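Lists > Street Level > Archive > Sidewalks and frontage

We use cookies to remember your login and to count page views. By continuing to read the archive you accept this. Manage settings

Posted in: Frontage rules, Replies

Subject: Re: The 12-door idea for Plultedley
From: Ognjen Bošković
Date: January 30, 2019

Matilde Godinho wrote:

> The Itberg people presented their frontage guideline in September and I
> came away convinced. The main point is that a shopping street should
> have at least 12 doors per block face. Where it does, people slow down,
> look in, and buy things. Their survey found that 77 percent of people
> asked preferred the "active" block to the "blank" one. I think we should
> put our name to it before the Plultedley plan is finalized. Does anyone
> object?

I do, a little, and I'd like to get it down before the thing goes out with all our names on it.

Let me say first that I like doors. I grew up over a shoe repair place on a street full of them and I would take that street over most of what gets built now. So I'm not arguing for blank walls. I'm asking how Itberg knows what it says it knows, and I went back through the handout and couldn't find out.

1. The survey

77 percent of whom? The handout says "respondents." Kastriot wrote to them and was told the interviews were done outside the Wusska market on one afternoon. If you stop people at a market and ask whether they like lively streets, you are going to get a yes. I'd want to hear from the ones who were hurrying past to catch a bus, and they don't stop for a clipboard.

Also, they were shown two drawings. The active one had trees, sun and a café. The blank one had none of these. Maybe people were voting for the trees.

2. What counts as a door

This is where I really get stuck. The guideline counts "entrances and transparent frontage" as good and "solid wall" as bad. Fine on a diagram. Then you look at a real elevation and you have to decide what to do with a shutter. Is it an entrance at ten in the morning and a wall at ten at night? And dark glass: the guideline would score it as transparent, and from the sidewalk you may see mostly the street coming back at you. I'd rather walk past good stonework with some joints and texture in it than a long run of glass I can't see through, and the stonework gets zero points.

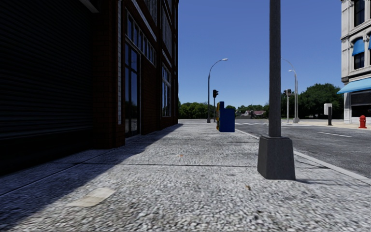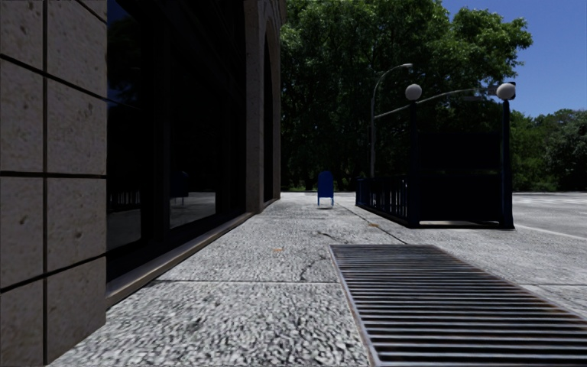 3. Slowing down

The claim is that people walk slower past active frontage, and so they must be enjoying it. Or they're walking slower in a crowd. Smaranda timed people on Tomić Street a couple of years ago, when the bank end was all solid wall, and the slowest stretch by far was the one with the narrow sidewalk and the trash cans. By Itberg's reasoning we should ask for more trash cans.

I don't want to lean on Smaranda's numbers too hard, as she only had 26 people and she'd be the first to say so. But 26 people with a stopwatch on them is still more than I can find in the handout, where the walking speed claim has no source at all — just a little chart with no labels on the side.

4. Who pays for the doors

Every door is a tenant, or it's a door that stays locked. We have all seen the locked kind, with a sticker telling you to use the other entrance. If a developer in Plultedley has to put in 12 and can rent four shops, what do the rest turn into? Ilir says the planning office has no answer and isn't looking for one. He also says small units rent fine once they exist, and he may be right, he knows that side far better than I do. I'd just like to see one block where it happened.

5. What I'd sign

I'd put my name to a letter that says something like this:

- we support more entrances on the main street, with no fixed number;
- glass should count only if you can see in from the sidewalk during the day;
- stone and brick at eye level should get some credit for being well made;
- somebody should go back a year after the first block opens and check whether any of it worked.

The last one matters most to me. We have endorsed things before (the benches, the painted crossings) and I can't remember one time that anyone went back to look. The painted crossings had a target of 500 more people a day, if you recall. I never heard whether they got five.

Matilde, I know this is slower than you wanted and I'm sorry to be the one holding it up again. If you or anyone else has the full Itberg report, as opposed to the handout, please send it on and I'll read it properly. If the survey is better than I think, I'll say so on this list. Until then please leave my name off.

One small thing: the map on page two has Tomić Street running the wrong way. Probably a slip, but it doesn't help my mood.

Ognjen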